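Dust, stemware and the robot question

Readers keep asking if they should hold off on chores until a machine can do them. I wouldn't. For shelf ornaments, squeeze a rubber blower bulb in short puffs, 2 or 3 per spot, and work from the top down. Wine glasses get moved first, one at a time - never in pairs.
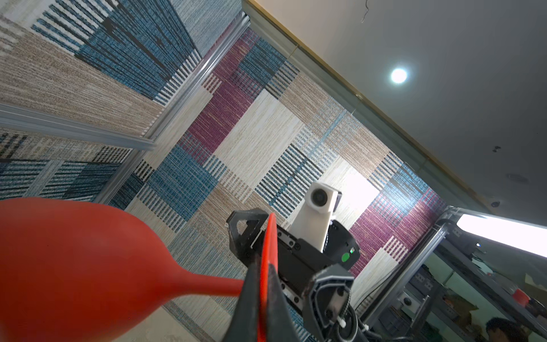
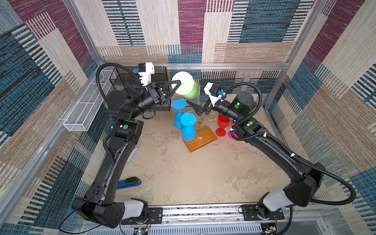
First picture: red blower bulb in the gripper. Second: a green wine glass held upside down.

Holding a glass is the easy bit. Ask me again when one of them can do my whole china cabinet. Until then, keep a soft brush by the sink.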